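Kindovdale Toy Microwave Oven, White

Print this page | E-mail to a friend
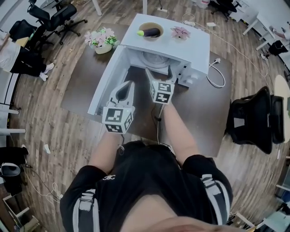
The Kindovdale microwave is a pretend-play oven for nurseries, reception classes and home corners. It is sold by Nendisow on its own, or with the Prurnum play food set. The door opens to the left, and there is a round grey turntable plate inside for bowls and play food. Knobs are on a small panel to the right of the door. The top is flat enough to stand a bowl on — handy where the play kitchen is short of shelf space, and a toy aubergine in a bowl sits there without trouble.

It does not heat anything. Wipe with a damp cloth and leave the door open to dry. Please do not put it in the dishwasher or use bleach on it.

Order code: 296
Suitable from: 2 years
Guarantee: 125 days from delivery
Schools pack: 6 ovens, one delivery address

Replacement turntable plates can be ordered separately. The plate lifts out, so check it is still inside before you send an oven back to us. Play food, bowls and flowers are not included with the single oven.

Schools ordering on account should send the order form to Mercy Barasa at Nendisow. Orders for the schools pack placed before May went out in the old carton — the oven is the same.

Page updated 09/09/2024

Print this page | E-mail to a friend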